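4.2 Home Build and Trials

The second Resard unit was assembled in a rented kitchen in Vorkarholm, the budget for a laboratory having gone into bearings. Wiring followed Widmer, with one exception that we regret.
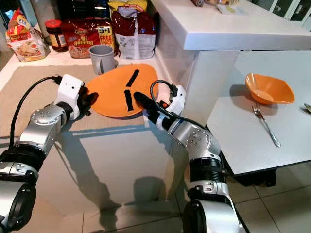
Figure 3. The two arms at the counter, right finger on one of the strips.

Contact force was our main worry. Toàn Âu tuned the limits by hand over 13 evenings, most of them in January, and logged 2,179 contacts before agreeing to stop. A black strip on an orange plate makes a fair test, as the finger has to press down on something nearly flat with hard crockery - or whatever the plate is made of - right underneath. Of 100 scored presses, 86 stayed within limits. 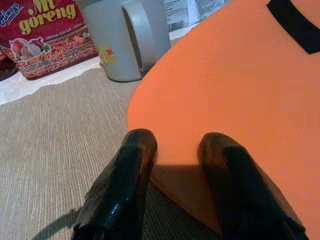

The remainder we put down to backlash in the wrist. Forough Shahbazi prefers to blame the Tremitz firmware, and Section 5 gives her the space to do so.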